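이메일 마케팅 > 자유게시판

안 여는 구독자 정리, 다들 어디까지 하세요?

찻잎세알
2019-10-28

안녕하세요, 눈팅만 하다가 처음 글 써봅니다. 체코 차 브랜드 Vrabec 제품 받아다가 온라인으로 파는 작은 회사에서 혼자 마케팅 하고 있어요. 혼자라서 뉴스레터도 제가 쓰고 제가 보내고 오픈율 보고 제가 우울해하고 그럽니다 ㅠㅠ

고민은 이거예요. 뉴스레터 명단이 1319명인데 올해 3월부터 지금까지 메일을 단 한 번도 안 연 사람이 꽤 많습니다. 발송은 Evport로 하고 있고요. 거기서 "비활성"으로 필터 걸면 쭉 나오는데 스크롤이 안 끝나요... 이걸 싹 지우고 싶은데 대표님은 절대 안 된다고 하십니다. 그 주소 모으느라 박람회 나가서 시음시키고 쿠폰 뿌리고 한 게 얼마냐고요. 그 말씀도 이해는 가는데, 안 읽는 사람한테 계속 보내는 게 무슨 의미인지 모르겠어요.

본사 쪽 담당자인 Kristýna Bartoš 씨한테 물어봤더니 자기네는 반년 안 열면 그냥 뺀대요. 너무 쿨해서 당황했습니다. 여기 분들은 어떻게 하시나요? 기준이 있으면 좀 알려주세요. 그리고 대표님 설득은 어떻게들 하셨는지도요!

------

보라돌이팀장
지우세요. 저는 석 달이면 뺍니다. 안 여는 사람 쌓아두면 여는 사람한테 가는 메일까지 스팸함으로 밀려요. 저희가 작년에 그렇게 한 번 크게 데였습니다. 결제 안내 메일까지 스팸으로 들어가서 고객센터 전화통에 불났었어요.

------

mudflat
석 달은 너무 빠른데요. 업종 좀 보고 얘기해야죠. 차는 한 번 사면 몇 달 먹잖아요. 저도 차 마시는 사람인데 한 통 사면 여름 내내 안 줄어요. 안 열다가 떨어질 때쯤 열어보는 사람들이 분명 있을 텐데 석 달 만에 자르면 딱 재구매할 사람들을 자르는 거 아닌가요.

------

보라돌이팀장
mudflat님 말씀도 맞는데요, 떨어질 때쯤 여는 사람이면 구매 이력이 있겠죠. 구매 이력 있는 사람은 따로 빼놓으면 됩니다. 제가 말한 건 박람회에서 쿠폰만 받고 간 사람들이에요. 그분들은 메일 주소도 안 쓰는 거 적고 갑니다. 저도 남의 부스 가면 안 쓰는 주소 적어요 ㅋㅋ

------

찻잎세알
헉 구매 이력으로 나누는 건 생각도 못 했어요. 쇼핑몰이랑 Evport가 연동이 안 되어 있어서 그동안 그냥 한 덩어리로 보냈거든요... 엑셀로 맞춰봐야 하나요?

------

늘봄
네 엑셀로 하세요. 그 정도 명단이면 반나절이면 됩니다. 쇼핑몰에서 주문자 메일 내려받고 Evport 명단 내려받아서 VLOOKUP 돌리면 돼요. 대소문자랑 앞뒤 공백부터 정리하시고요. 저 처음 할 때 공백 때문에 절반이 안 맞아서 한 시간을 멍하니 있었습니다.
아 그리고 수신거부한 사람 다시 살아나지 않게 조심! 내려받은 파일을 그대로 다시 올리면 수신거부가 풀리는 툴이 있어요. Evport는 안 써봐서 모르겠는데 올리기 전에 꼭 확인해보세요.

------

나루터김씨
저는 반대입니다. 지우지 마세요.

오픈 집계라는 게 메일 안의 이미지가 불려와야 잡히는 건데, 회사 메일 쓰는 사람들은 이미지 차단해놓은 경우가 많아요. 저희는 B2B라서 더 그런데, 집계상으로는 일 년 내내 안 연 걸로 나오던 거래처 분이 미팅 때 저희 뉴스레터를 출력해서 들고 오셨어요. 형광펜까지 쳐서요. 그날 이후로 저는 오픈율만 보고 사람 자르는 거 안 합니다.

------

보라돌이팀장
그런 분이 몇이나 된다고... 클릭도 안 하고 오픈도 안 하고 구매도 안 하면 빼는 게 맞아요. 출력해서 들고 오는 분 하나 때문에 발송 평판을 포기할 순 없잖아요.

------

나루터김씨
그 한 분이 저희 연 매출의 꽤 큰 몫이라서요 ^^;; B2C랑 B2B가 다르다는 건 인정합니다. 찻잎세알님은 B2C니까 보라돌이팀장님 말씀이 더 맞을 수도 있겠네요. 근데 "안 연다"의 정의부터 의심해보시라는 얘기였어요.

------

mudflat
저는 중간이요. 지우기 전에 재확인 메일을 한 번 보내세요. "계속 받으시겠어요?" 하고 버튼 하나만 있는 메일이요. 누르면 남고 안 누르면 쉬는 명단으로 옮기고요. 삭제 말고 이동이라고 하면 대표님도 덜 아까워하실걸요. 저희 대표님도 "삭제"라는 단어에만 반응하셨어요. "휴면"이라고 바꿔서 보고했더니 바로 결재해주셨습니다 ㅋㅋㅋ

------

찻잎세알
ㅋㅋㅋㅋ 휴면! 저희 대표님도 그럴 것 같아요. 내일 보고서에 바로 써먹겠습니다.
재확인 메일은 제목을 어떻게 쓰셨어요? 제목이 제일 어려워요...

------

mudflat
저는 "이 메일을 마지막으로 보내드립니다"로 했는데 이게 반응은 제일 좋았고 항의도 제일 많았어요. 폐업하는 줄 알고 전화 온 분도 계셨고요. 다시 하라면 안 합니다.

------

초승달편집
그런 제목 진짜 싫어요. 저는 받는 입장에서 그런 거 오면 바로 수신거부 눌러요. 협박당하는 기분이에요. "저희가 보고 싶지 않으셨나요" 이런 것도 마찬가지고요. 그냥 담백하게 "뉴스레터 계속 받으실지 여쭤봅니다" 이 정도면 충분하지 않나요?

저희는 Lostis라는 문구 브랜드인데 담백한 쪽으로 보냈고, 휴면 대상 중에 104명이 계속 받겠다고 눌렀어요. 그중 31명은 그달에 뭐라도 샀고요. 대단한 숫자는 아니지만 그냥 지웠으면 없었을 주문이니까 저는 만족합니다.

------

보라돌이팀장
오 31명이면 괜찮은데요? 쿠폰 붙이셨어요?

------

초승달편집
아뇨 쿠폰 없이요! 팀장님은 붙이자고 하셨는데 제가 버텼어요. 쿠폰 붙이면 쿠폰 때문에 누른 사람이랑 구분이 안 되잖아요. 누가 읽고 싶어하는지 보려고 보내는 메일인데.

------

나루터김씨
이건 동의. 쿠폰 붙이는 순간 또 박람회 명단 됩니다.

------

늘봄
저는 쿠폰 붙이는 쪽인데... 여기 분위기가 ㅋㅋㅋ
작은 쇼핑몰은 일단 한 번이라도 더 사게 만드는 게 급해요. 순수한 독자 골라내는 건 여유 있을 때 얘기고요. 배송비 쿠폰 정도는 괜찮다고 봅니다. 찻잎세알님네 배송비가 얼마인지는 모르겠지만요.

------

초승달편집
늘봄님 말씀도 일리 있어요. 그럼 반씩 나눠서 보내보시는 건요? 쿠폰 있는 버전, 없는 버전.

------

보라돌이팀장
그 명단 크기로 반씩 나누면 차이가 나도 우연인지 아닌지 몰라요. 그냥 하나 정해서 가세요. 작은 명단에서 A/B 테스트 하느라 시간 쓰는 분들 많이 봤는데 그 시간에 본문 한 줄 더 고치는 게 낫습니다.

------

초승달편집
흠 저는 작아도 해보는 쪽인데, 감이라도 생기잖아요. 이건 취향 차이로 두죠 ㅎㅎ

------

찻잎세알
우와 자고 일어났더니 댓글이 이렇게... 다들 감사합니다!! 정리하면 이렇게 하려고요.

구매 이력 있는 분들은 안 열어도 일단 둔다. 나머지 중에 반년 동안 오픈도 클릭도 없는 분들한테 담백한 제목으로 재확인 메일. 이 주 기다렸다가 반응 없으면 휴면으로. 쿠폰은 대표님이랑 얘기해보고요 (아마 붙이자고 하실 듯...)

Kristýna 씨한테도 이 계획 보냈더니 자기네는 Natália Danko라는 분이 재확인 메일을 쓰시는데 세 줄을 안 넘긴대요. 제가 쓴 초안이 스크롤 두 번이라 조용히 창을 닫았습니다.

------

mudflat
세 줄 좋네요. 초안 여기 올려보세요, 같이 깎아드릴게요.

------

찻잎세알
앗 그럼 염치불구하고...

"안녕하세요, 찻잎 소식을 보내드리는 사람입니다. 요즘 메일이 뜸하게 읽히는 것 같아 여쭤봅니다. 계속 받아보고 싶으시면 아래 버튼을 눌러주세요. 누르지 않으시면 소식을 잠시 쉬겠습니다. 언제든 다시 신청하실 수 있어요."

원래는 이 앞에 봄 다원 이야기가 길게 있었는데 다 뺐어요 ㅠㅠ

------

초승달편집
좋은데요! "요즘 메일이 뜸하게 읽히는 것 같아"만 빼면 어떨까요. 감시받는 느낌이 살짝 나요. 저라면 "소식을 계속 받아보실지 여쭤봅니다"로 바로 들어갈래요.

------

나루터김씨
저는 그 문장 있는 게 좋은데요. 왜 갑자기 묻는지 이유가 있어야죠. 그리고 "잠시"는 빼세요. 잠시가 아니잖아요.

------

늘봄
"잠시" 빼는 거 찬성이요. 버튼 글자도 정하셨어요? "네"만 써놓으면 은근히 안 눌러요. "계속 받을게요"처럼 누르는 사람 말투로 쓰는 게 저희는 나았어요.

------

찻잎세알
버튼 "계속 받을게요"로 바꿨습니다! "잠시"도 뺐고요. 뜸하게 읽힌다는 문장은... 아직 고민 중이에요. 대표님은 "쉬겠습니다"가 회사가 쉬는 것 같다고 하셔서 그것도 고민 중이고요. 세 줄짜리 메일인데 일주일째 고치고 있어요. 다음 뉴스레터 준비도 해야 하는데! 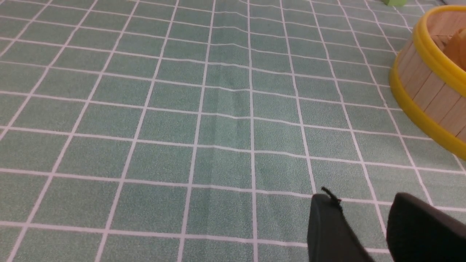
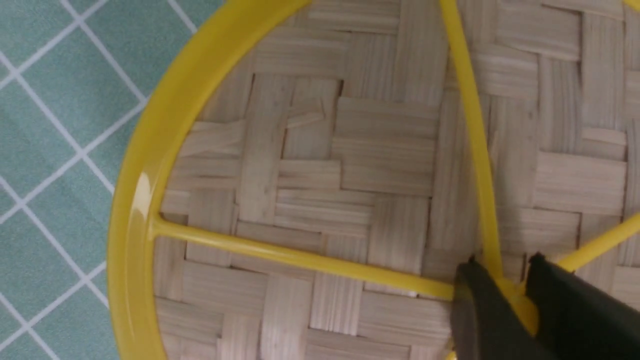 첫 번째가 옅은 초록색 격자 식탁보, 두 번째가 대나무 쟁반이에요.

------

mudflat
일주일이면 그냥 보내세요 ㅋㅋ 더 고쳐도 받는 사람은 몰라요. "쉬겠습니다"는 "더 보내드리지 않겠습니다" 어떠세요? 좀 딱딱한가.

------

보라돌이팀장
한꺼번에 보내지 마시고 며칠에 나눠 보내세요. 오래 안 열던 주소만 모아서 한 번에 쏘면 반송도 한 번에 몰려옵니다. 저희 첫날 반송이 49건이었는데 나눠 보낸 게 그거예요.

------

찻잎세알
나눠 보내는 거 메모했습니다. Evport에 예약 발송 나누는 기능이 있는지 찾아볼게요. 없으면 손으로라도 나눠야죠 뭐.

------

나루터김씨
결과 나오면 글 하나 더 올려주세요. 특히 구매 이력 있는데 안 여는 분들 어떻게 되는지 궁금하네요. 저는 그쪽이 생각보다 많을 거라고 봅니다.

------

보라돌이팀장
저는 거의 없다에 커피 한 잔 걸게요.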